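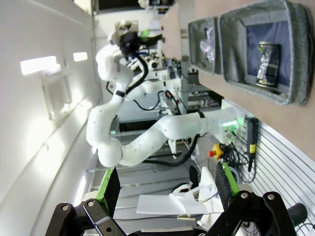 Touching Up White Walls Without Repainting the Whole Room

Posted 2018-01-05 by Elba Ledesma

I have painted a lot of white walls. When we took over the second floor in Plosthorpe there were 1,222 square feet of them (I still have the receipt from the paint counter with that number scribbled on the back), and every wall had scuffs, nail holes, or a patch where somebody had peeled off a poster with great enthusiasm. I wanted to roll the whole place fresh. Then I priced it out, sat down for a minute, and learned to do touch-ups instead!

A good touch-up is slow at the start and very quick at the end. If you already have the leftover can, you can skip down to Fill the holes. If you don't, keep reading, and I'm sorry in advance about how many whites there are.

What you'll need

A small tub of lightweight spackle
A flexible putty knife, the narrow kind
A fine sanding sponge
Dish soap, a bucket, and two soft cloths
Primer, just a quart
Matching paint
A mini roller with a short nap cover
A cheap little brush for corners
Painter's tape and a drop cloth

Wash first, always

So many marks come right off with warm water and a drop of dish soap. I did one entire hallway before I found this out, and I had primed half the marks by then. Wring the cloth out well, wipe from the bottom up so you don't get drips running through the dirt, then go over it again with plain water. Let it dry completely. Flat paint gets shiny if you scrub it, so go easy, and if a mark is still there after a few gentle passes, leave it and cover it later.

Black rubber scuffs are their own thing. A clean pencil eraser works on the small ones. Those melamine sponges work too, but try one behind a door first and look at it from the side. They can leave a dull spot on satin.

Find your white

If there's a can in the basement, check the label for the color and the sheen and write both down somewhere you won't lose them. Mine are inside the door of the breaker panel. If there's no can, cut a chip out of the wall with a utility knife, someplace hidden (I go behind a switch plate), at least as big as a quarter, and take it to be matched.

My wall turned out to be a mix from Costis, which the counter guy spotted as soon as I handed over the chip. My first try had been a quart of Esteves white that I bought from memory. It looked perfect in the store, and at home it was pink. Not very pink! But pink enough that I could find every patch with the lights off, or that's how it felt.

Ask about sheen too. Eggshell over flat will show up every single afternoon when the sun comes around.

Fill the holes

Press the spackle in with the knife held nearly flat, then pull across once the other way. Leave it a tiny bit proud, it shrinks. For nail holes one pass is usually plenty. Anything you can fit a pencil into gets two thin coats, with drying time in between.

I counted my nail holes, by the way, and there were 107 of them. One wall had clearly been a gallery. I marked each one with a bit of blue tape before I started, and it saved me from the awful thing where you put the ladder away and turn around and see three more.

Sand lightly when it's dry. Run your palm over it with your eyes shut and you'll feel the ridge long before you'll see it. Wipe off the dust with a barely damp cloth.

Prime the patches

Please don't skip this one. Bare spackle drinks paint, and you'll get a dull freckle over every hole. Dab primer on the filled part only and feather the edge outward with an almost dry brush. Give it the time on the can. I usually give it longer because I wander off.

Now the paint

Stir, and stir more than you think you should, especially with an old can. If it smells sour or has lumps that won't break up, it's done, let it go.

Put a little paint in the tray, load the mini roller, and roll most of it back off. Start in the middle of the patch and work out past the primer, lifting pressure as you go so there's no hard line. Use a roller even on the little spots if the wall was rolled to begin with. A brush leaves a smooth area that catches the light differently, and then all that color matching was for nothing.

Wait about 20 minutes before you judge it. Wet paint is a liar! Mine always goes on looking too bright and then settles down. Hold off on the second coat until the first is dry by the can's directions.

When a patch still shows

Sometimes it just will. Old white yellows, and a fresh match sits on it like a bandage. When that happens I paint the one wall, corner to corner, and leave the others alone. A slightly different white on the next wall over disappears because the light is hitting it differently anyway. Stopping in the middle of a wall is where you get in trouble.

Saving the leftovers

Pour what's left into a glass jar, fill it close to the top, and label the lid with the color, sheen, room, and date. I lay a piece of plastic wrap under the lid so I can get it open again. Keep it somewhere that doesn't freeze.

Sorin Stanciu wrote to ask if this all works on textured walls. Smooth and light orange peel, yes. For heavier texture you'll need the spray can kind before you prime, and I'd practice on cardboard first, it comes out fast. I'm doing the Skurnorus stairwell next, where the texture is really heavy, so I'll add notes here once I've made my mistakes.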